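FOR IMMEDIATE RELEASE – February

Clesirley opens its spring season of table games and house theater in Ovholm

OVHOLM – Hi, I'm Josefien Van Acker, and I started Clesirley because I like it when people stay at the table after dinner. We make boxed evenings: a story, a stack of parts to read out loud, and enough plot to keep your guests arguing until the coffee's cold. This spring we're putting out our biggest one yet, and I get to write the press release myself (my favorite job, please don't take it away from me).

The new box is called Orkov. It's a court drama for a group of friends, set in a small mountain kingdom where the old king has died and left two wills. Everybody gets a role, everybody has something to hide, and at the end the whole table votes on who takes the throne. I wrote the first draft on a train and rewrote it so many times that my sister now refuses to play the archduchess. She was very good, too!

You don't need to be an actor. I can't say this enough. The parts are written in everyday words, the longest speech fits on one side of a card, and if you'd like to mumble your way through the wedding toast, mumble away. We tested Orkov at kitchen tables all last winter, and the quiet people kept winning – they listen, I suppose, and then they vote with a straight face.

The first printing is 1,468 boxes. Our last title, Groen, had a first printing of 715, and those were gone before summer, so we've gone bigger this time and I'm sleeping a little worse. Of the new boxes, 1,425 go on sale through our web shop and the shops that carry us. The rest stay here for libraries, schools and reviewers. If you run a library game night, write to me directly and tell me how many people you usually get.

A few things have changed from Groen. The rule sheet is shorter. The type on the cards is larger, after plenty of letters from people who play by candlelight. There's a new part for a host who wants to run the evening without playing, and a cut version for groups that need to be home by 10 p.m. We also dropped the wax seals, which I loved and which got all over everyone's tablecloths.

Props aren't included, and I like it better that way. A crown from the costume trunk, a letter opener, grandma's candlesticks – whatever you've got around the house gets things going.
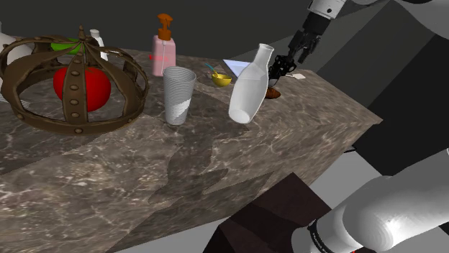 Do I need to have played Groen first?

Orkov is its own story with its own people, so you can start right there, and the one character who appears in both boxes introduces herself all over again.

We're holding an open play evening at our workshop in Ovholm when the box comes out. Doors open at 6:30 p.m., the first table starts at 7, and there'll be soup. Seats are free but please reserve, as I need to know how many bowls to borrow from next door. Press are welcome to play or to sit and watch, though I warn you that watchers tend to get handed a part by the second act.

Review copies, cover art and interviews are available on request through the press page of our web shop. I answer the mail myself, usually in the morning.

Press contact: Josefien Van Acker, Clesirley, Ovholm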